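Small arms at home, what rules do you actually follow?
Replies 9 · Views 318

tahiri_tinkerer
I've got a printed arm going at home and my sister's kids are coming to stay for most of December. It's made me realize I have no written rules at all, just habits. I know the big industrial stuff has real standards behind it, fences and light curtains and so on, but what do you folks do for a little hobby arm? Do you even bother? I don't want to be silly about it, but I also don't want an eight-year-old's finger in the gripper.

gearpuller
They're toys with motors. Keep the power switch where you can reach it and you're done. I've been pinched plenty and it stings less than a stapler.
2 likes

Donnie Baxter
I helped write the bench rules for our makerspace in Clostville, so I have opinions, sorry in advance. We started with 18 rules and nobody read past the first few. Now we have 3, taped up next to the arm:

1. Cutoff within reach of your free hand before you enable torque.
2. Work zone marked on the table, and hands stay out of it while torque is on.
3. First run of anything new at slow speed, with a person watching the whole time.

We had a fourth one about eye protection but it's the same rule we have for every bench in the building so it got folded in with that.
14 likes

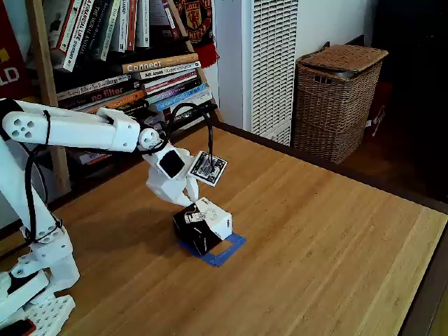
Rule 2 is the one I get the most grief about, and it's the one I'd keep if I could only keep one. People figure they know where the arm goes because they wrote the program, and then a joint picks the long way home and sweeps a spot they never thought about. Mark something, anything. A blue rectangle on the table with the box sitting partly inside it is plenty to show everybody where the fingers are headed, and it costs next to nothing. Just remember the pick spot is only part of it — your hands-off area has to cover the elbow too, and the elbow needs a lot more table than the gripper does.

gearpuller
OK but a rectangle doesn't stop anything. A kid isn't going to respect tape. You're describing a rule for people who already follow rules.

Donnie Baxter
Sure, and for kids I'd want a real barrier or the power supply in a drawer when you walk away. The marking is for adults at the bench. I'm thinking of the guy who reaches in to straighten the part "real quick" (I have been this guy, more than once).

skernach_sue
Chiming in from the other side, I used to do changeovers on a packaging line at Istholm and the thing that carried over for me is powering down before you touch. Not paused, powered down. Pausing leaves the motors live, and whatever script you've got open can wake it up again. And support the arm before you cut power!! A lot of these little ones just drop when the torque goes away. I rest mine on a chunk of foam first.
9 likes

tahiri_tinkerer
Oh that's a good one, mine does drop. It has smacked the table more than once and I always just said a bad word and kept going. Adding foam to the list.

What about cables? Mine loops along the outside of the links and I've never thought of it as a safety thing.

skernach_sue
I check mine at both ends of every joint's travel before the first run. If it goes tight, it's going to pull a connector sooner or later, and then you've got a joint with no feedback doing whatever it feels like. I leave slack and then make sure the slack can't catch on the gripper. Takes me 90 seconds, I timed it because my husband said it took forever.

gearpuller
I'll give you the cable check. I still say a written list for one person in a spare room is overkill. Who's reading it, the cat?

Donnie Baxter
Me at 11 at night, that's who's reading it. I make worse decisions late and I know it. I don't think you need a binder, an index card works. Also clamp the base down if you haven't, I should've put that first. An arm that reaches out far with something heavy can tip itself, and folks grab for it when it goes, which puts their hand exactly where you don't want it.

tahiri_tinkerer
Base is clamped, thank you, I did at least that much. OK so my card says: cutoff, marked zone, slow first run, foam before power down, cable check. Power supply goes in the locked drawer when the kids are up. Gearpuller I'm putting your name on the cat's copy.

gearpuller
Fair. What kind of drawer lock are you using? The one I bought for the soldering iron popped right off.
1 like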